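Werkstattbuch Brolunbridge, Raum 14
Oktober 2026
Eintrag: G. Bogale

Gegenstand: Durchsicht des Spielzeugbestandes vor der Ausgabe an die Zweigstelle Sinlow.

Die Modellfahrzeuge wurden aus den Sammelkartons genommen und einzeln geprüft. Maßgeblich ist die Liste von Frau Gudeta in der Fassung mit 109 Positionen. Geprüft wurden Achsen, lose Kleinteile und Lackschäden. Fahrzeuge mit scharfen Kanten gehen nicht in die Ausgabe, auch wenn sie sonst vollständig sind.

Die Inventarnummern werden künftig auf der Unterseite angebracht. Die bisherigen Etiketten auf dem Dach haben sich beim Reinigen gelöst und Kleberreste hinterlassen. Frau Hapeta hat hierfür schmalere Etiketten bestellt; die Lieferung steht noch aus.

Zur Prüfung kommt jedes Fahrzeug einzeln in eine flache Kunststoffschale. Abgefallene Teile bleiben so beim zugehörigen Modell. Die Schale ist erst nach dem Eintrag in die Liste neu zu belegen.

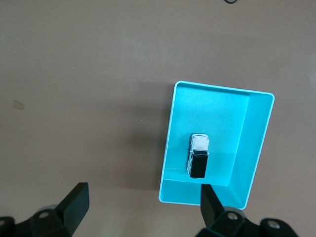

Bei Geländewagen und Pick-ups ist die Zuordnung in der Liste uneinheitlich. Bis zur Klärung mit Frau Trevaskis werden beide Bauformen unter »Pkw, sonstige« geführt.

Offen: Ersatzachsen, Rückfrage bei Grindirico. Die Kartons bleiben bis dahin im unteren Regal.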